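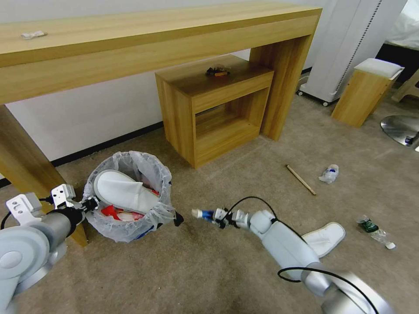
4.3 Clearing the floor before the first carpet clean

The Narcombe brochure says the Gramach carpet sweeper "takes care of everyday litter." Take that with some salt. It takes care of crumbs and lint. Scraps of plastic, caps, tubes and crumpled tissue still have to come up by hand.

1. Set a round wastebasket on the carpet, close to the mess. Walking each scrap to the kitchen doubles the job.

2. Line the basket and fold the loose edges of the bag over the rim. The clip-on ring sold for this costs extra and we could not see what it added.

3. Pick up the hard pieces first: caps, short tubes, anything that could jam the brush. The maker claims the brush clears objects up to 4 mm. Ours stalled on less.

4. Collect paper and plastic scraps. Check along the legs of any console table and underneath it.

5. Clear the tabletop too. A tissue left up there tends to end up on the carpet.

6. Look over what is in the basket before you tie the bag.

CAUTION: Slippers get thrown out with the litter more often than you would think. If one is lying on top of the trash and the other is still on the carpet, decide about the pair now. Do not sweep around the one on the floor.

NOTE: Do not press a full bag down to make room. Thin liners split. Change the bag and carry on.

7. Run the sweeper slowly, one strip at a time, then again across the first strips. The "single pass" promise on the box did not hold up on beige carpet when Neelam Malhotra tested it for us in April.

8. Empty the dust tray after every 40 minutes of use. The printed card says 300, a figure we would ignore.

If the brush stops turning, see 4.5.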